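Grestside Workshop, Bench Notebook
February, entry opened 9:00 a.m.
Task: produce sorting, kitchen chores series

The purpose of this series is to establish whether the arm can put away vegetables at a standard a household would accept. The Dratusham controller was left at the settings of the previous entry. Grip force remains capped at the low value until the bruising checks are complete.

The running total at the start of the session stood at 861 attempted picks. Of the last 400, the long smooth items account for most of the failures. Eggplants roll when the first finger touches, and the planner then closes on the place where the eggplant used to be. Leafy items fail differently - the fingers take hold of one or two stems and the remainder stays behind. 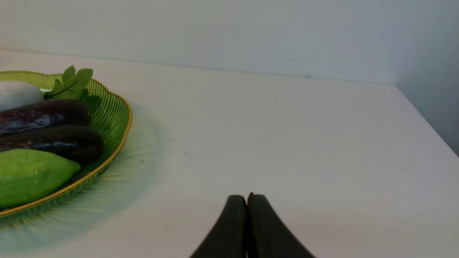

Colleagues at Broden have asked whether a deeper container would help. Our view is that it would not. A higher side keeps items from rolling out, but it also limits the angles from which the fingers can enter, and the wrist begins to slow down well before contact. A household will use whatever container it already owns, and the series should continue on that basis.

Cycle time is the second concern. The current limit is 60 seconds per item, including the return to the start position. A person emptying the same container would be finished before the arm had placed its first item. This is acceptable for a chore left to run unattended, provided that the arm recovers from a missed pick without assistance. At present it does so only when the item has stayed upright or flat.

The Sarkar grasp model is to be tried next with no change to the hardware. Picks should be logged by shape and not by name, as the labels for gourds and squashes have been entered inconsistently and two sheets had to be corrected by hand.

Open items:
Replace the worn finger pads before the next long run.
Confirm who holds the spare wrist cable.
Wipe the bench with a dry cloth only.
Repeat the leafy picks at half speed - results to be entered on a separate sheet.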